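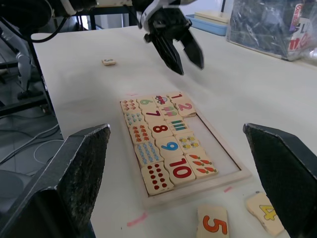

3.2 Study area and lodging types

The fieldwork took place in Trevusbridge and in the smaller coastal settlement of Drisholm, which lies at the end of the same bus route. Both places have a long history of letting rooms in family homes, but they differ in who comes to stay. Trevusbridge receives mostly walkers who stop for one or two nights. Drisholm has more families, who book a week or longer and often return to the same house.

We use the word homestay for any lodging where the owner sleeps in the same building as the guests and shares at least one room with them, usually the kitchen. Houses let as a whole were left out, as were hostels and the two hotels on the Mowat road. This left 67 homestays across the two settlements, of which 32 agreed to take part. A further 11 had stopped taking guests by the time we wrote to them, and the remainder either declined or did not reply.

3.3 Guest survey

Guests filled in a paper form on the morning they left. The form asked what they had paid, how they had found the house, whether breakfast was included, and how they rated the room, the bathroom and the contact with the host on a five-point scale. A blank space at the end was left for remarks. Hosts were asked not to be in the room while the form was filled in, and guests put it in a sealed envelope. We closed the survey in December, when 200 usable forms had been returned.

Figure 2 plots the room rating against the price per person per night. Price was divided by the number of adults only, as most hosts did not charge for young children.

Figure 2. Room rating and price per person per night, by settlement. Filled marks: Trevusbridge. Open marks: Drisholm.

The link between price and room rating was weak in Trevusbridge and somewhat stronger in Drisholm. Guests in the cheaper rooms often wrote that they had known what they were getting. Several mentioned a poor shower or thin curtains and still gave the room a four. Complaints were more common where the room differed from the listing, whatever the price.

Contact with the host was rated higher than the room in both places. This agrees with the earlier Plullau study, although that study used telephone interviews held some weeks after the stay, so the two sets of scores should not be compared directly. Our own forms may lean towards kinder answers, given that guests completed them while still in the house.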